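Print this page | E-mail this page

Search News Archive Go

Flemeck cuts price of older handset as new model nears

Flemeck has lowered the price of its F2 phone ahead of the launch of its replacement in February. The cut took effect in the company's own online store last week, and carriers are expected to follow over the next month. The phone had held its original price for more than a year.

The F2 remains a decent mid-range phone. It has a bright screen and a battery that gets most people through a day, and it still has a headphone jack. Its weak point is storage. The base version fills up quickly once you add a few games and a season of downloaded shows, so buyers who can find the larger version should pay the difference.

Flemeck says the F2 will get 2 more major software updates. Security patches will continue after that, but the company has not said for how long. Readers who keep a phone for four or five years may want to wait for an answer before they order.

The replacement will use a Zerell processor in place of the Sturkberg chip found in every Flemeck phone so far. Flemeck gave no reason for the change. Sturkberg chips have run warm in long gaming sessions, and owners on our message board have complained about it since the spring. The new phone is also expected to drop the memory card slot.

Trade-ins are open now. A working F2 with no cracks in the glass is worth $206 toward the new model. Phones with a damaged screen get $39. Back up your photos and sign out of your account before you send the phone in. Flemeck will not return a device once it has been checked in, and a locked phone gets no credit.

The offer is limited to the first 1000 customers in each country. 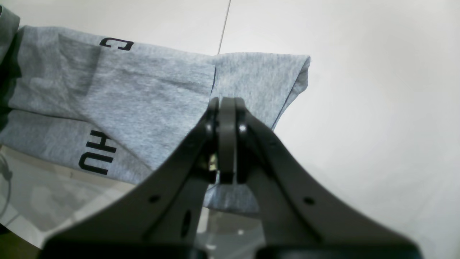
Lindqvist earbuds get a firmware fix

Version 2 of the firmware corrects the dropouts in the left earbud. Install it through the phone app with both earbuds in the case and the lid open.

Last updated: September 30, 2019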